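Workshop notebook, May, Sunday

Started at 16 minutes past nine, door open for air. Job for the day is the soft goods for the Wullanar order: sort the dark cloth, get the seat pads re-covered, and clear the long table before the Wyss delivery comes in.

Cloth first. The navy from Flukport is on two different rolls and they don't match. In the rack they look the same. Laid side by side by the window, the newer roll is greener and a bit lighter. Under the ceiling lights I can't tell them apart, so anyone cutting in the evening needs to read the tag on the roll end and not trust their eyes. I have put a strip of masking tape on the newer one with N written on it. Old roll has no tape.

Old roll is for the Wullanar pads. New roll goes back on the top shelf and stays there until Flukport answers the email. Order reference with them is 1329, in case they call while I'm out.

Measured what's left on the old roll: 795 cm. Enough for the pads with some over, as long as the piping is cut from the offcuts and not from the full width. Last time we cut the piping first and ran short on the final pad. Don't do that again.

Washed a test piece on the warm setting and line-dried it. Shrank along the length, hardly at all across. A test square that started at 53 cm came out a bit under 52 on the long side. So: wash the whole length before cutting. It's going to take two loads because the machine won't spin it balanced in one. First load went in before ten.

Filling. The old pads were stuffed with a mix of foam crumb and something like cotton waste, all of it gone to lumps in the corners. I opened one to see and it made a mess on the floor that took longer to sweep than the pad took to open. The other pads should be opened outside, over the big bag. The Randach wadding is better than I remembered. Two layers over the foam block gives a rounded edge without the hard line you get from one layer. Three is too much, the seam won't close without pulling.

Tried three seams on scrap:
Plain seam, turned – fine, but shows every wobble on the curve.
Piped – looks best, slowest, and the zipper foot keeps riding up on the join.
Flat felled – strong, too bulky with the wadding behind it.
Going with piped on the front edge and plain at the back where it sits against the frame. Needle is a 16, the smaller one skipped stitches on the double thickness. Thread tension down half a turn from where it was. Whoever uses the machine next for shirts or anything light, turn it back up.

Lunch. Moved the second load to the line. It drips on the step, watch your feet.

Afternoon was mostly sorting. Everything dark had ended up in the same heap: cut pieces, uncut lengths, the old covers, a couple of work aprons. Went through it by hand. Dark on dark is slow work, you find the edges by feel more than by looking. Aprons to the hook. Old covers kept for patterns, one of each shape, the rest to rags. Cut pieces are pinned in sets with the paper label on the outside so there's no need to unfold them.

One note on folding. Folding the navy in quarters leaves a crease down the middle that takes steam and a press cloth to get out, and it marks shiny if the iron touches it directly. Rolling is better for anything longer than the table. For short pieces a loose fold in half is OK – just don't stack anything on top. I had the box of zippers sitting on one lot and it left a dent I could still see after steaming.

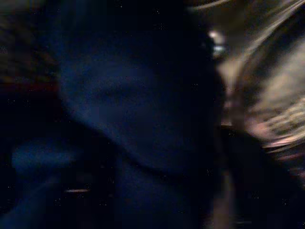
Dark blue, very close up. Lighter ridge low on the left, shallow crease toward the right.

Lint is the other problem. The navy picks up every bit of wadding in the room. From now on cutting is at the window end and filling at the door end, and the table gets wiped between jobs. The sticky roller works but we're down to the last sleeve. Added to the list.

First pad went together after four o'clock. Piping sits straight on the front, slight pucker at the left corner where I eased it too late. Clipping the seam allowance closer helped on the second one. Clip every centimeter on the curve, not every two. The foam went in easier with a plastic bag over it, pulled out through the zipper opening afterward.

Left for next time:
Steam the second load before cutting.
Redo the left corner on pad one.
Chase Flukport on 1329.
Sticky roller sleeves, navy thread, chalk (white, the yellow doesn't brush out).
Find the other half of the zipper foot set. It was in the tin and now it isn't.
Long table is only clear at the window end. Wyss boxes can go under it for now, on the pallet, off the floor.

Machine covered, iron unplugged, line brought in at six.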